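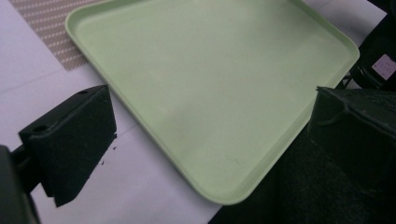
Green tray between the two foam-padded fingers, gripper camera.

2021-12-01 - Neltard, rim fitting

Very pleased with today! The new rim fitter in Neltard finally gives one closed rectangle for the tray when the top edge is out of view. The old one (September branch) kept snapping to the edge of the mat. Now it fits the sides it can see, takes the corner radius from the Kollel model and fills in the rest.

Ran it over 1000 gripper frames. 741 came back with a good rim, 110 with the long and short sides swapped, and the remainder with no fit at all. The swaps look like a plain sorting bug in my corner code - lovely, easy to fix.

Next I want the head view in the same solve. Both grippers and the tray show up together there, so the relative pose should settle much faster. Stripes under the tray will be a good test of the edge filter. 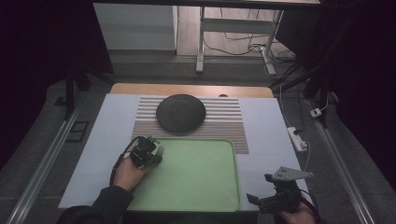 To do
- fix corner order, rerun the 110
- add head view to the Drallitz config
- try 2 filter widths on the stripes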